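Grirklow Street Teaching Lab — The Shelf Clear-Out, in Pictures

Gallery page. Posted by Nicanor Serrano, prep room

Quick one, I have a bus to catch. People kept asking what we did with the prep room over the break so I'm putting it all on one page. Cleared in December, mostly by me and Roxana Lazăr, with help on the Saturday from whoever turned up for the pizza. The old shelving came from Bermúdez when the building opened and it was sagging. New shelving is in. Glassware is sorted. Racks are sorted, sort of.

Most of the pictures from the first day are still on Roxana's phone and she says she'll send them. Until then you get my notes for each stop. I'll fill in the pictures as they come through.

STOP 1 — THE TALL SHELVES

Everything off, everything wiped, everything back on in a different order. Beakers at elbow height now. The 2000 ml ones at the bottom where they should always have been, they're heavy and I'm not reaching over my head for one again. 800 ml next up. Smaller ones above that.

Found: a box of rubber bungs gone hard as rock. Binned. A thermometer case with no thermometer. Binned. Somebody's lunch container, clean thankfully, on the windowsill if it's yours.

STOP 2 — THE DRAWERS

Labels redone. If a drawer says CLAMPS it has clamps in it, please keep it that way. Boss heads are one drawer down. Tongs and scoops share, there was no room to split them up and they seem to get along.

The sticky drawer is still sticky. Pull up and then out. Candle wax on the runners helped for a day.

STOP 3 — BOTTLES AND LABELS

Wash bottles all emptied and relabeled. Roxana did the lettering, you can tell becuase you can read it. Blue tape for water, nothing else gets blue tape. The label printer is a Natano, it eats the first inch of every roll, just let it.

Old reagent bottles went out with the proper pickup. Nothing exciting in there. Lots of half-used indicator.

STOP 4 — THE RACKS

This took the longest. We had racks in three cupboards and under the sink. Wire ones, wooden ones with burn marks, a plastic one missing a leg. Kept the good wire ones for the water bath. Wooden ones went to the younger groups, who don't mind the burns.

And then the clear acrylic kind, which I like best for demos. You can see right through to the liquid from the side, no hunting for the level behind a bar. They do show every fingerprint though. Soft cloth and soapy water, no alcohol wipes — it can craze the plastic and then the thing looks a hundred years old.

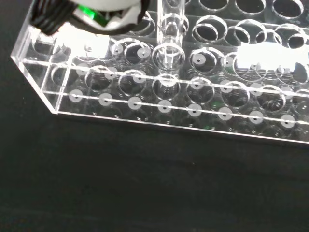

Clear rack, three levels, one tube in. White discs on the bottom plate for the tubes to stand over.

Dark surface under the clear stuff is the way to go btw. Edges show up so much better. Glass on a white bench just vanishes, and I've knocked over enough tubes to know. If you're setting up for a class, try a black mat and see.

Rule for these: tube goes straight down through the top hole and the middle hole, then lands. Don't jam it in at an angle. If it won't go, it's the wrong size tube, get a different tube. Don't stack the racks on top of each other either. Side by side on the shelf, long side facing out.

STOP 5 — TUBES

Test tubes sorted by width, then checked for chips at the lip. Run a gloved finger round if you're not sure. Anything chipped goes in the broken glass bin, not back in the tray with a hopeful look.

We ended up with 700 good ones, counted by Roxana over two lunch breaks with the radio on. More than I'd thought. So no tube order this term, and the money goes on stoppers, which we are permanently out of. Where do they go??

Trays are on the middle shelf, lined with paper towel. Clean tubes mouth down. Dirty ones go by the sink and never in the trays.

STOP 6 — THE SINK END

Brushes hung up finally. Six hooks, one brush each, please hang them back bristles down or the water runs into the handle and they go black. Draining board moved to the left side, so the people who are right handed have stopped complaining and the one person who isn't has started.

New tap washer. It still drips if you don't turn it all the way.

STOP 7 — THE CORNER NOBODY WANTED

Old trolley, two boxes of cable ties, a poster of the periodic table with the bottom row missing. Trolley got new wheels from Brilwood, good wheels, roll nicely, they don't squeak. Poster is up for grabs. Cable ties I'm keeping.

STILL TO DO

Stoppers, see above.
Cupboard under the window, haven't opened it, don't want to.
A proper list on the inside of the door so people know where things live. Roxana has a draft, I have opinions.
Second coat on the bench end where the paint's lifting.

If something you use isn't where it was, check the drawer labels first, then ask one of us. Mornings are best. If you took photos on the Saturday send them over and I'll add them to the right stop, bigger files are fine. There was a good one of the trolley going down the ramp with no one holding it and I would realy like a copy of that.

— N.S.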